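Wicker basket for toddler blocks and balls: how to stop the snagging?

Neelam Goel
Our playgroup keeps its blocks and balls in a wicker basket. Small fibers stick out along the braided rim.
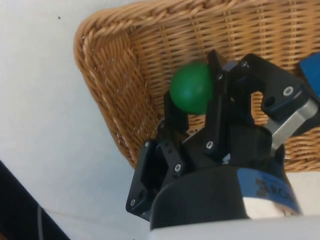

What I've tried
Trimming with nail scissors. They were back by February. Would sanding help?

Selia
Wipe it with a damp cloth, leave it 45 minutes, then sand lightly. I cut the long bits first. Dry wicker splits if you pull at it.
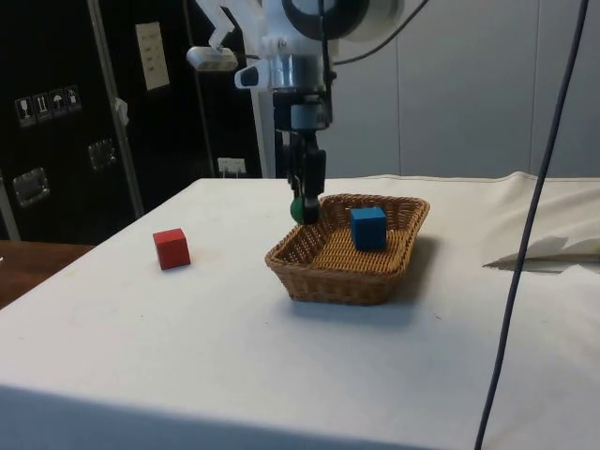

Sanding also leaves dust in the weave, so vacuum it before any toys go back in. Mine has lasted 6 years. A white tablecloth underneath shows you what you missed.
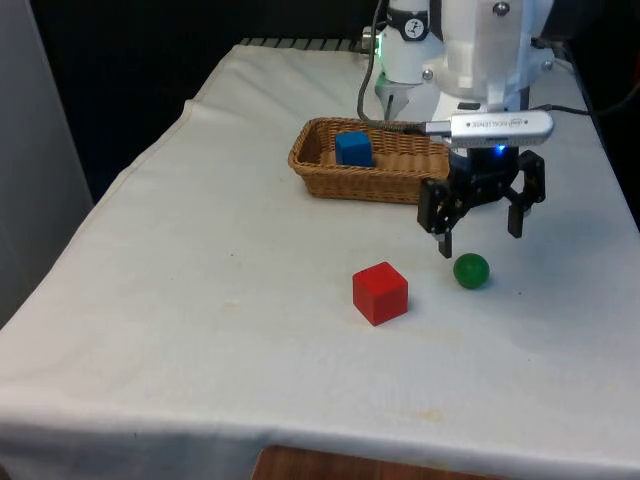
Gautam says to skip all that and buy a cloth liner. Eight dollars, goes over the rim, comes off for washing. Measure first, mine was too small.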